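Paracha Ward Council, minutes, 2025-09-03

I took these by hand again, so bear with me! We had 82 people in the room and started with the Prikton Road crossing. The motion to ask the city for a signal passed, with two against – both live on the corner and hate the beeping.
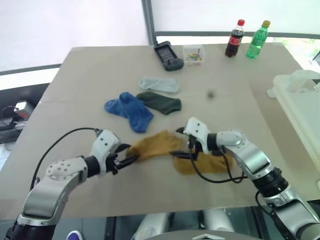
2 min read

Next up was voter sign-up. The Grududent drive has reached nearly 1200 households since June, and I got a bit loud about that (sorry). Tastska Hall stays our polling place. Three seats are open on the board, forms to me please.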